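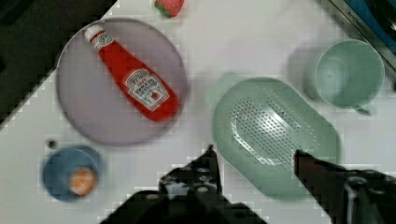

Practice table: ketchup on the round plate, what looks like fruit in the blue dish, mint-green colander and mug to the right.

About Ulero

Ulero is a school for everyday kitchen skills. Courses cover table setting, sorting, washing up and storage. Cooking is taught only at the level of cold dishes and simple breakfasts.

The school was started by Ajith Kandasamy, who still writes the course plans. It operates from two rooms in Prulham. Each room is fitted with white tables, open shelving and a sink at standard counter height.

Teaching method

A session lasts 90 minutes. Students begin with a mixed table: plates, a strainer, mugs, a sauce bottle, fruit. Each item is assigned a place before anything is moved. Food is handled first, then dishes, then packaging. The surface is wiped last, from the back edge to the front.

Dishes are sorted by shape and use. Color is used as a secondary cue for students who find it helpful.

Equipment

The inventory holds 200 items, checked every August. Chipped pieces are withdrawn. Storage racks are supplied by Jelínek.

Enrollment

New groups start when a table becomes free. Course outlines and the current price list are available from the office on request. The Tralano course, for students setting up a first kitchen, has a separate form.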